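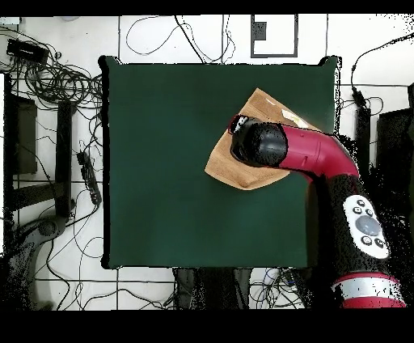
Enikő Rácz wrote on June 9, 2019:

> Dear all, sorry to bring up cloths again. Can we please agree one way of folding them before they go back in the drawer? I opened it this morning and it was like a nest. The tan ones were balled up with the tea towels, two had something sticky on them, and one of the green tables had been wiped with I don't know what and has a milky bloom right across the middle.
>
> I did look through the old messages first. Somebody said fold in thirds, somebody said roll, somebody said don't fold at all, hang. I can live with any of these but not all three in one drawer.
>
> Also what are we meant to use on the green tops? The Sultidora spray? Plain water? My feeling is the soft cloths should be for the green tables only and everything else gets the cotton ones, but I'm new and don't want to start a war about it.
>
> And should the labels be cut off? They are scratchy and I worry about them on the matt surface.
>
> Last thing, does anyone want the old Steiner tablecloth? It is too big for anything we own.
>
> Enikő

[Print this message] [E-mail this message]

Enikő, all,

Quick one between two other things so forgive the state of it.

Folding first. I vote quarters. Thirds looks lovely in the drawer and then someone takes one out, uses it, and can't remember which way it went. With quarters you can do it without thinking – corner to corner, edge to edge, once more, done. The tan ones do fight back a bit, they're so soft they slide about and you get that kite shape with one corner poking out. What works for me is to lay it flat on the table first, smooth from the middle outwards with the flat of the hand, then pick up two corners together. Not one. If you pick it up by the middle it just droops and bunches and you start again.

Rolling – I know who suggested rolling, hello Homo people, and it's fine for the cotton ones in your deep drawer. Ours at Derkilell is shallow and long. Rolled cloths wedge at the back and the drawer won't shut. Tried it in October, gave up.

Hanging would be best for the cloth really. But where. The rail is full of aprons and I'm not drilling.

Now the green tops. No spray please!! Sultidora is for the white worktop and the sink and that's all. It's a good spray, I've no quarrel with it, but on a dark matt surface it dries to a film and then you can see every single stroke. That'll be your milky bloom Enikő. It does come off. What I did last time:

- bowl of warm water, tiny drop of washing-up liquid, smaller than you think
- cotton cloth, wrung out hard, whole top in straight lines, not circles
- second cotton cloth with clean water, same again
- dry straight away with one of the soft ones

If it's still cloudy when dry do the clean water bit again. Don't be tempted to press harder, you get shiny patches and those don't come off. There's one on the table nearest the window and I am afraid that was me.

Edges. The black edging wants a wipe as well, crumbs sit along it, and the corners especially. A dry brush gets them out better than a cloth. There's a paintbrush in the mug with the pencils, that's what it's for, please stop painting with it.

Day to day none of this is needed. Dry soft cloth over the top at the end, shake it out of the back door, fold, drawer. Half a minute. If someone's had jam then the damp cotton one. Coffee rings, damp cotton one, and sooner than the next morning if at all possible.

So yes I agree with you, soft cloths for green tables and nothing else. Not the kettle. Not the windows, they leave fluff. Certainly not shoes, and I'm saying that for a reason but won't say more on a public list.

Washing. This is where the old messages contradict each other so let me put down what I do and if someone knows better, shout.

Tan cloths at 30, on their own, no softener. Softener makes them feel wonderful and then they push water about instead of picking it up. No tumble drier either. Mine went in once by accident with the towels and came out like cardboard, and a good bit smaller. Dry flat over the back of a chair or on the airer, give them a shake while they're still a bit damp and the nap comes back up. You can do it with your hand too, just brush it all one way.

They will shed colour the first couple of washes. Nothing dreadful but don't put them in with white things, I have a set of very slightly biscuit-coloured pillowcases now.

Sticky ones: don't put them straight in the machine. Scrape with a spoon handle, soak in cool water for an hour, then wash. If it's glue forget it, cut it up for the workshop.

Cotton ones can go at whatever you like with whatever you like.

Labels. I'd leave them on for the moment, for two reasons. One, people pull at them and tear a hole in the hem. Two, the washing instructions are on there and once they've gone everyone guesses. When you fold, get the label on the inside, then it isn't against the table when the cloth's sitting there. If one is properly scratchy then unpick it with the small scissors, dont snip it – the stub you leave behind is worse than the label ever was.

Cost, seeing as it'll come up. The last lot, cloths plus brush plus two bottles of spray, came to 1,683 forints with the discount, I've got the receipt in the tin. So not a fortune, but I'd rather not buy again before autumn. We did have plenty. I suspect a few have gone home in pockets and bags. No accusations, just have a look under your sink.

Drawer, proposed layout, tell me if it's daft:

left – tan cloths, in quarters, fold facing you
middle – cotton, any fold you like as long as it's flat
right – tea towels

Nothing sticky, nothing damp. Damp ones over the radiator pipe, and whoever's in next puts them away. I'll stick a bit of card in between so they don't migrate. I can do the card this evening if I find the tape.

The bit about putting things away damp matters more than the folding, to be fair. A cloth folded damp smells by the next day and then so does everything beside it. That was the smell in spring, the one we blamed on the drain.

Other question that came to me off list: can you leave a cloth lying on the table overnight. Dry one, yes, no harm at all. I often chuck one down in the top corner so it's there for the next person and I've never seen a mark. Wet one, please no. I don't know that it would do anything to the surface but the white worktop has a ring from exactly that, and it's supposed to be tougher.

And hot pans – neither here nor there but while I'm typing – no pans on the green tops, not even on a cloth. The soft ones are not heat mats. I don't know what they're made of exactly, something suede-ish, and I don't fancy finding out what it does under a pan straight off the hob. Cork mats are on top of the fridge.

The Steiner tablecloth: yes please, if no one else has spoken up! I've got a long table at my mother's that nothing fits. If it really is too big even for that I'll cut it and hem it, and you can have the offcuts back as napkins. Is it the one with the mended corner? If so someone did a beautiful job on that mend and I'd like to keep that end. I'll collect it next time I'm over, just leave it on the shelf with my name on.

Oh and somebody asked about covering the green tables completely with a cloth to save all this. We talked about it ages ago. Against: they slip, they're one more thing to wash, and the tops are pleasant to work on as they are. For: well, jam. I'm still against but could be talked round for the children's afternoons. An oilcloth maybe, cheap one off the roll, cut square a bit bigger than the top so it hangs over. You'd want clips. Measure before you buy, I always think they're smaller than they are.

Right have to run, bus. If there's no objection in the next few days I'll write up the folding and the wash temperature on a card and tape it inside the drawer front. Short version, I promise, not this one.

Levente

PS Enikő you're not starting a war, this list has had 100 messages about teaspoons and we all still speak.

PPS small scissors are NOT in the drawer where they live. If you have them please bring them back, I need them for the tabelcloth.

--
Levente Szalai
Derkilell house list – reply goes to everyone, check before you send

[Print this message] [E-mail this message]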